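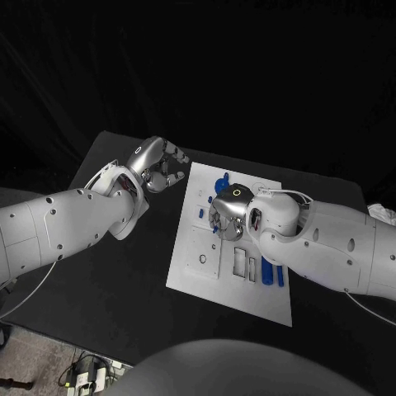
Vultance Keller 2 Vocal Effects Pedal

The Keller 2 is a floor unit for singers who want reverb, delay and a doubled voice without carrying a rack. It sits between the microphone and the mixer. Guitar players who sing can run both signals through it and send them out separately.

Controls

Level, Tone, Delay Time and Wetness. Wetness sets how much of the effect is mixed in with the dry voice. All the way left is dry only. Most singers end up somewhere before noon, and a little lower in a room that already echoes. Delay Time runs up to 600 milliseconds or can be set with the tap switch.

The Double switch adds a second voice slightly behind the first. It works best on choruses -- leave it off for spoken parts between songs.

Presets

Four presets can be stored. Hold the left footswitch until the light blinks, then press the right one to pick a slot. The first slot ships with Llewellyn, a long plate reverb made with singer Meinir Landeg for her live sets. You can write over it, and a full reset brings it back.

Connections

XLR mic input with phantom power
1/4 inch guitar input
2 XLR outputs
Headphone jack

Power supply included. The pedal does not run on batteries.

Changes since the first Keller

The September update fixed the click when switching presets during a held note. Units sold before then can be updated by mail. Pack the pedal without the power supply and put your name and return address inside the box.

Dealers can order in cases of four. The soft carry bag is sold separately and also fits the older model.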